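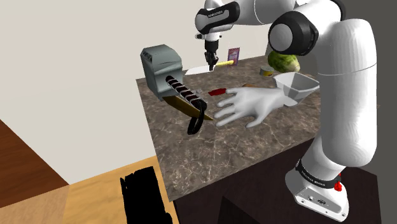
4. Sealing a stone worktop

The Hellard leaflet that comes with most slabs tells you to seal every three months. Treat that with suspicion. Hellard also sells the sealer. Test the stone first and let it tell you.

4.1 Put a teaspoon of water on the stone, near the sink, and leave it for 11 minutes.

4.2 Wipe it off. If the patch has gone dark, seal. If it hasn't, put the bottle back in the cupboard and skip to section 5.

4.3 Wash the whole top with warm water and a drop of washing-up liquid. Special "stone preparation" sprays are mostly the same thing at a higher price.

4.4 Leave it to dry overnight. The tin says one hour. We have never had a good result after one hour.

4.5 Try the sealer in a corner. "Colour-neutral" is a generous term, and the Pinetti one turned a pale offcut yellow when Dayana Nava tried it in March.

4.6 Wipe on a thin coat with a lint-free cloth, working in strips. Open a window.

4.7 Buff off whatever is left on the surface before it turns tacky.

CAUTION: Do not use vinegar, lemon or limescale remover on marble. Products marked "safe for all surfaces" are not exempt. Read the small print on the back.

Note: Stubbs claims its sealer lasts ten years. The guarantee runs to one. Draw your own conclusions.

4.8 Keep the top clear for a day, then repeat the water test. If it still darkens, apply a second coat. A third is a waste of sealer.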